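Coltport Museum of Town Life
Call for participants: Kitchens and Tables oral history program

The Coltport Museum of Town Life invites residents and former residents of Coltport and the neighboring communities of Warnau and Ulport to take part in an oral history program on home cooking, shared meals and the buying and keeping of food. Recordings will begin in November and continue through the winter. The program is supported by the Akinola Fund for Local History and is directed by Onyekachi Chukwu, Curator of Domestic Life.

Background

The museum holds a good collection of household objects, among them ranges, iceboxes, canning equipment and a large number of handwritten recipe books. Most of these came to us with very little information about the people who used them. We know that a certain bread trough stood in a house on the Warnau road, for instance, but not who kneaded the dough or how many it fed. The program is intended to gather that kind of knowledge while it can still be given at first hand.

An earlier round of interviews dealt with the cannery and the harbor trades. Several of those who spoke to us then went on to talk at length about what was packed in their lunch pails, and by whom. The present program takes up that subject.

Who may apply

We are seeking 14 participants. Applicants should be at least eighteen years of age and should have lived in Coltport, Warnau or Ulport for five years or more at any time in their lives. It is not necessary to live in the area now, provided that the applicant is able to travel to the museum.

No special skill in cooking is required. We would be pleased to hear from people who cooked for large families, from those who cooked only for themselves, and from those who were cooked for. We also wish to hear from former employees of school kitchens, boarding houses, church suppers and grocery stores. Applications from residents who came to the area from elsewhere, and who brought other ways of cooking with them, are particularly welcome.

Two members of the same household may apply together and be interviewed together. In that case, please submit one form and give both names.

What participation involves

Each participant will be asked to attend three meetings:

A first conversation of one hour, without recording, at which the interviewer will explain the program and agree on the subjects to be covered.

A recorded interview lasting roughly 6 hours in all, divided over two mornings or afternoons in the same week. Breaks will be taken whenever the participant wishes, and lunch is provided on both days.

A review meeting, at which the participant may read the written transcript, correct names and dates, and ask for any passage to be removed or closed to the public for a stated period.

Interviews are held in the Reading Room on the first floor, which can be reached without stairs. Participants who cannot leave home for reasons of health may ask for an interviewer to visit them. Interviews may be given in a language other than English – please state this on the form so that an interpreter can be engaged in good time.

Participants are encouraged to bring recipe cards, account books, photographs or small kitchen objects to the first conversation. These remain the property of the participant. With permission, the museum will make copies of papers and photographs for its files and return the originals the same day.

Payment and expenses

Each participant will receive $700 on completion of the review meeting. Households interviewed together receive a single payment. Bus fares and mileage within the county are repaid separately, on presentation of receipts or a signed mileage form. A participant who withdraws after the recorded interview has been completed will still receive half of the payment.

Use of the recordings

Recordings and transcripts will be kept in the museum archive and made available to readers by appointment. Short passages may be used in the exhibition planned for the Long Gallery and in the printed guide that will accompany it. Participants may choose to be named or to remain anonymous, and may change that choice at any time before the guide goes to press. No recording will be sold or used in advertising.

How to apply

Application forms may be collected from the front desk or requested by mail. Completed forms should be marked "Kitchens and Tables" and returned to the desk by 5 p.m. on the last working day of the month. Applicants should add a short statement, of no more than one page, on their connection with the area and the subjects they would like to discuss. The statement may be written by hand, or given by telephone to a member of the curatorial staff.
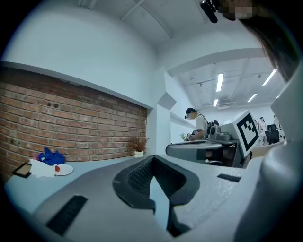 All applicants will receive a written reply. Those who cannot be offered a place in this round may ask to be kept on the list for later interviews. Questions about the program should be addressed to Onyekachi Chukwu, in care of the museum.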